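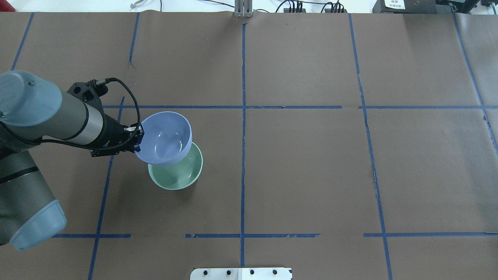 Jun 16, 2020. Comic workshop, notes on issue 2 of Kaltora. I read the whole script again this morning, from the arrival of the fleet to the last panel in Ridgate. The siege works now, but the color guide is still too dark for it. I want the sky over the city to go from lavender-blue at the top to pale green near the roofs, like the two bowls over the brown paper, and the brown can stay for the streets. Solveig Amundsen tried it on page 10 and the soldiers became much easier to read. Before, they were black shapes on a black wall.

Maj-Britt Viklund wants fewer captions in the siege. I agree with her for the first half. In the second half we need them, for the reader must know that Pludow is lying to the queen, and his face is hidden by the helmet the whole time. Maybe one caption per page is enough. I will letter it both ways and compare.
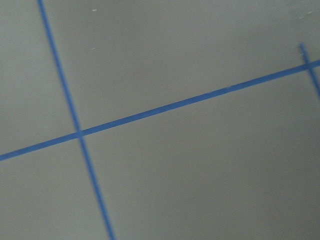 The other problem is the fight on the bridge. Stuart Sedgwick drew it with the panels leaning to the left, and it is strong work, but the eye goes to the wrong balloon first. I moved the balloon of Captain Bright higher and made the tail shorter. It is better – not yet good. Ask Stuart if he can open the gutter a little under her arm.

Birger Tangen reminded me that her scar was on the other cheek in issue 1. He is right, I checked. To be corrected in all the bridge panels, and also on the cover, where I had not seen it.

Preorders stand at 369, more than in March. Ulla Wallin asks for a shorter text for the catalog. The old one tells the death of the queen, so it must be written again without it.

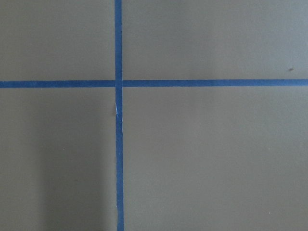 Blue tape, crossed.

Still open: the name of the river, the last line of Pludow, and whether the final page should be silent. I think silent, but Solveig does not.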